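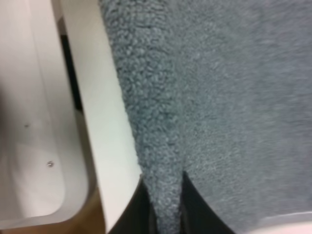

Una lectora de Bendolport pregunta por qué el agua sube sola por una tela, si todo lo demás cae.

La causa se llama capilaridad. Las moléculas de agua se atraen entre sí y también se adhieren a las fibras de algodón. Entre fibra y fibra quedan huecos muy estrechos, por los que el líquido avanza. Cuanto más estrecho es el hueco, más alto puede llegar.

El tejido de rizo tiene bucles. Los bucles aumentan la superficie que toca el agua.

Prueba en casa
Corta una tira de algodón de 20 cm. Mete un extremo en un vaso con agua coloreada y cuelga el resto en vertical. Marca la altura cada cinco minutos.

En la escuela de Sestby pesaron una tela seca: 261 g. Después de empaparla y escurrirla, pesó 638 g. La diferencia es el agua retenida.

Vocabulario
Adhesión: atracción entre materiales distintos.
Cohesión: atracción entre moléculas iguales.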